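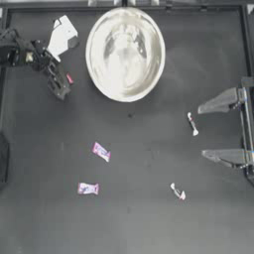

4. Filling the empty shops

I went into Nenivholm expecting the rents to explain everything, and they don't! The old Pemero drapery on the main street stood empty for years at a rent well below its neighbours', and the landlord (a patient man, I'll give him that) couldn't get so much as a phone call. Then the upper floor was split off with its own street door, and the ground floor went to a bakery the following January.

The unit is 225 square metres, which is a lot of shop for one small trader. Most of the people I talked to wanted less than half that, and they wanted a back yard for deliveries far more than they wanted a fancy front.

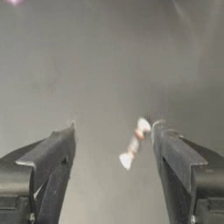
4.1 What the owners told me

Mac an tSaoi, the letting agents, let me sit with their old files for the whole street, 1368 enquiries in all, and I read every one. Of those, 960 stopped at the first call. Parking came up again and again, and so did business rates, and quite a few callers just wanted to know if the flat upstairs was included. Pranduncombe is different, mind you, with its two big owners and hardly any flats, so I'd be slow to carry any of this over there.

Figure 1. Steel bowl on a dark grey work surface.

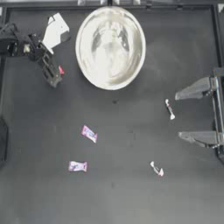
Gearóid Quinlan
Research Fellow in Town Centre Planning

I'd like to go back once the bakery's first lease is up for renewal.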